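The timetable at Meditow station promises a tram into town every four minutes. I stood there on Saturday and let my coffee go cold before one turned up.

Cosura, the company running the line, says 700 passengers an hour can get through the new interchange. Perhaps they can. Victor Makokha, who drives the 756 bus it was meant to replace, still leaves full. 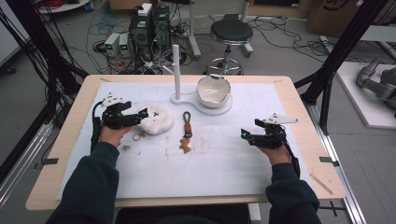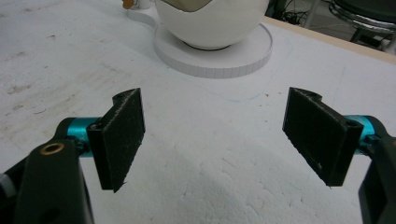
Hand-held grippers at a white-covered work table.

The airport link is a harder sell again. It stops 300 metres short of the terminal — uphill, with luggage, past a locked gate. "They call it a connection," says Neema Shirima, dragging two suitcases. "To what?"

A covered walkway is planned. I asked Cosura when, and was sent a brochure with a picture of the walkway on it.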